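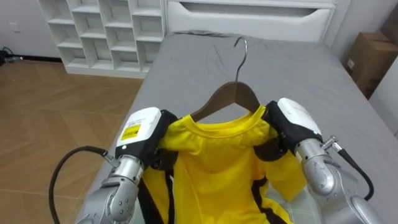 Yellow crew neck with the black trim, on a wooden hanger, over the bed.

Hi all,

Sorry for the slow answer, I've been buried in closets. Someone on the list wrote:

> I've got a pile of club shirts to put away until the season starts
> up again, most of them the stretchy kind with ribbed collars. Do
> you all hang them or fold them? Mine come out of the closet with
> little bumps on the shoulders and I'm sick of it. Also, is there a
> trick to getting the hanger in without yanking the neck out of
> shape? My Trillness bins are full, so folding everything isn't
> really an option.

I hang mine, and I'm pretty stubborn about it! The bumps come from hangers that are too wide. If the tips push out into the sleeve, you'll get a point there every single time, and it doesn't matter how nice the hanger is. I switched to the plain wood ones from Erdem a while back (I bought a case of 42 in December and have given half of them to my sister) and they're a touch narrower than the plastic ones I had before. For the small sizes I still use kids' hangers.

As for the neck, go in from the bottom hem. Lay the shirt flat on the bed, slide the hanger up inside, and poke the hook out through the collar. It feels slow for the first few and then you stop thinking about it. What wrecks a ribbed collar is stuffing the hanger down through the top, one end and then the other, and I did that for years before my mother caught me at it.

Once the hook is through, I take hold of both shoulders and settle them so the seams sit even, then give the front a little tug to get the worst of the creases out. I do all of this over the bed because if the shirt slides off, it lands on something clean. (The floor in our Bisside place is not clean. We have dogs.)

Bright colors I keep away from the window end of the rod. I had a yellow one fade down one side and it looked awful next to the black stripes.

If you really are short on rod space, fold the plain cotton ones and hang only the ones with trim. I also saw that Zutley has those slim rods that clamp under a shelf, 4 to a box, but I haven't tried them. Has anyone here? I'd want to know if they sag with winter coats on them before I spend the money.

Back to the closet!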